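The Push Button Keeps Its Place

Touch screens have replaced many controls on the factory floor, yet the push button remains in steady demand. Clokden, which supplies switchgear to small workshops, holds 1,217 types of button and switch in its catalogue, and 31 of them were added last November.

Dela Lamptey, who manages the range, attributes this to habit and to sound engineering in equal measure. "An operator wearing gloves wants something that moves when it is pressed," she said. The company advises customers to settle the colour of each cap before any panel is drilled, as later changes are costly. Green is commonly used for start and red for stop, although older panels do not always follow the practice.

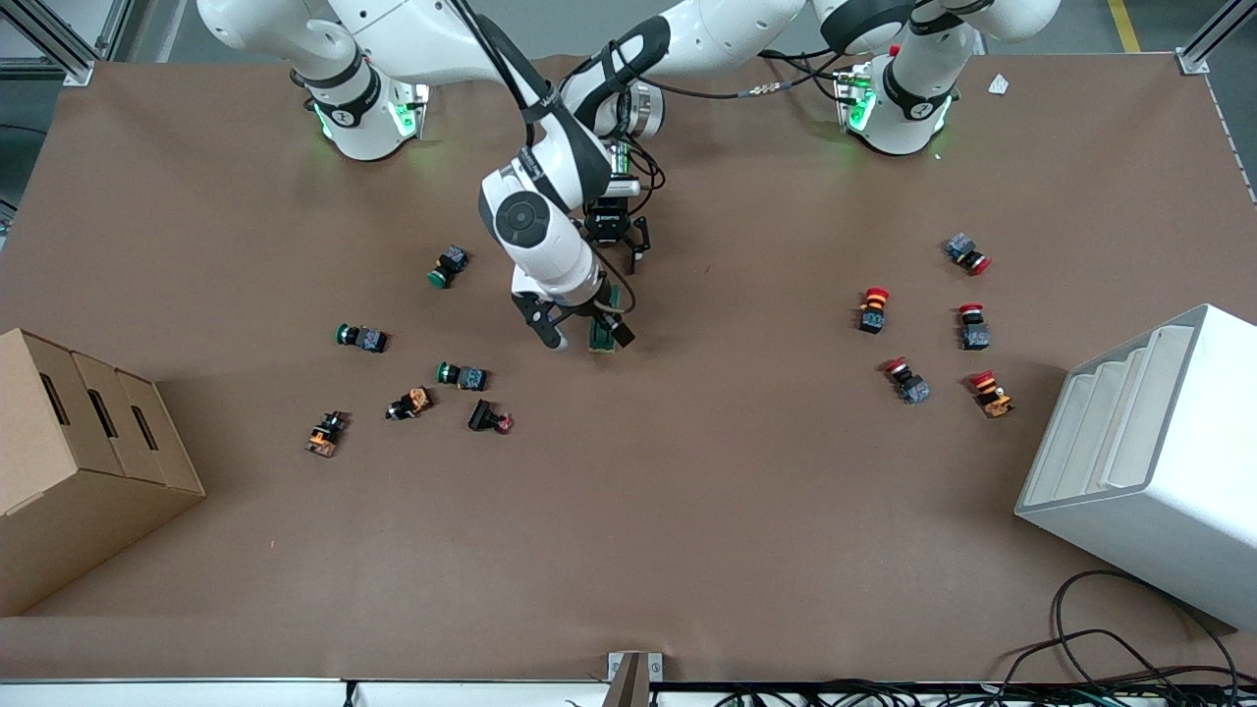
Push-button components with green, red and orange parts on a brown work surface.

Sorting is a larger task than many buyers expect. Returned stock often arrives mixed, and a cap tells only part of the story - the contacts behind it must also be checked against the order. Chiyo Tsuchiya, who trains new staff at Clokden, asks them to sort first by body and then by cap.

The firm's guide to panel controls, prepared with the design office Sketska, has been issued to 2,000 customers. A second edition will deal with the labelling of older panels.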